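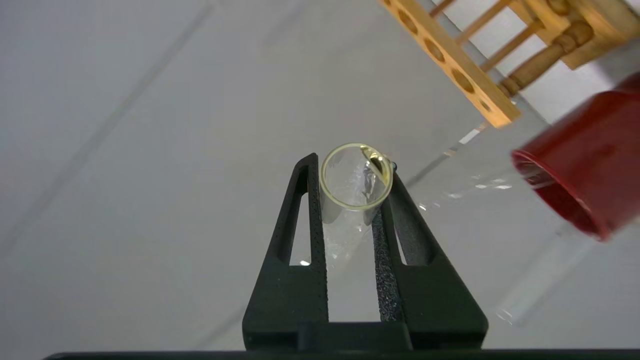 Glassware: racks and test tubes in the teaching lab

The wooden test tube racks are staying in use at Staserholm for another year. Loan Khổng and Nghĩa Lưu checked the stock on Wednesday, December 6, 2023 and withdrew 18 tubes with chipped rims. A further 32 were sent for rewashing because of residue near the mouth.

Clear glass tubes should go back into the rack with the open end up only when fully dry. Wet tubes drain upside down on the pegs beside the sink. Water left standing in a rack hole swells the wood, and the hole then grips the glass tightly enough to crack it on removal. Racks are wiped with a damp cloth and never soaked.

Before a tube is reused, look straight down through the mouth against a plain white surface. Small solids tend to lodge just inside the rim, where a bottle brush passes over them. Remove them with plastic tweezers, rinse twice with distilled water and drain for at least 30 minutes.

Replacement tubes have been ordered from Clindden under stock code 3616 and should arrive in February. Until then, please take only the number needed for the session. Breakages go in the book by the door, with the bench number. Questions about the order should go to Yến Thái.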